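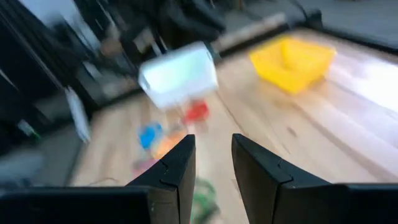

Pale wood tabletop, glare and finish – what are you using?

narik_bench
Posted May 1, 2019
Sorting table in the workroom. Pale honey-colored boards, grain and seams visible, strong light from one side. On the bright side the surface goes nearly white and I lose small parts against it. The yellow plastic basket is easy to find. The white box is not. Considering a matte finish. The current coat went on in February and I have no record of the product.

Caruso1859
Gloss level matters more than brand. If the light is low and from the side, a satin coat will still wash out. Scuff with a gray pad, wipe down, apply one thin coat of dead-flat waterborne. Test on the underside first.

breltex
Disagree with refinishing. A coat costs you a day plus cure time, and the table is pale to begin with. Put down a dark felt mat and sort on that. Mine is cut 5 inches short of the edge so sleeves don't drag it.

Caruso1859
Felt holds lint and small parts snag in it. Rubber would be better.

zshirazi
Rubber marks some finishes. I had a black mat leave a shadow on maple that sanding did not fully remove. Cork is neutral but light in color, so it does little for contrast.

Have you tried moving the table? A quarter turn puts the seams across the light and the streaks get worse or better depending on how flat the boards are. Free to check.
– Zohreh Shirazi

narik_bench
Can't turn it, the room is too narrow. I can put a shade on the window.

breltex
Then do that before anything else. A plain white roller shade, not blackout. You want the light spread out.

carnov103
Agree on the shade. I would also change the box. White on a washed-out surface is a poor choice and a colored bin costs less than a can of finish. Keep the yellow basket for finished pieces.

Caruso1859
A new bin does nothing for parts lying loose on the wood. The finish is still the fault.

carnov103
It's a fault. It's also the slowest one to fix.

narik_bench
Ordering the shade. If glare is still bad after that I'll test flat waterborne on the underside and post the result.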